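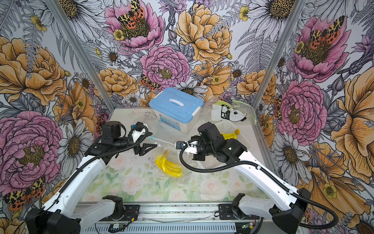

## Papering a box room: bold print or cowardly magnolia?

**pelmet_pat**
Box room, one window, faces a wall. I want big florals in pink and mustard on three sides. My sister says it'll be like living inside a teapot. Paste-the-wall or the old sort?

**Wendell Zamora**
Paste-the-wall, every time. I did our landing with Barkar in April and only swore on the stairs. Buy one roll more than the calculator says, and check the batch numbers before you leave the shop.

**groutfather**
Disagree. Paste-the-wall is fine until you meet a corner, and you've got four. Old-fashioned paper, a ten minute soak, and it slides about where you want it. Also, florals in a box room? You'll have a headache by Friday.

**pelmet_pat**
I've got a headache from the magnolia.

**Wendell Zamora**
@groutfather it slides about where *it* wants. I've seen your hallway.

**groutfather**
My hallway is within tolerance.

**tuppence26**
Small rooms take a big print better than large ones do. Pink and mustard with a bit of grey in it is quite restful, and white woodwork calms it down. I'd leave the ceiling alone. I papered a ceiling once and my neck still clicks.

**pelmet_pat**
Has anyone used Gultura paste? It's 30 quid a tub, so I assume it comes with a man.

**groutfather**
It doesn't. Line the walls first.

**Wendell Zamora**
Don't line the walls.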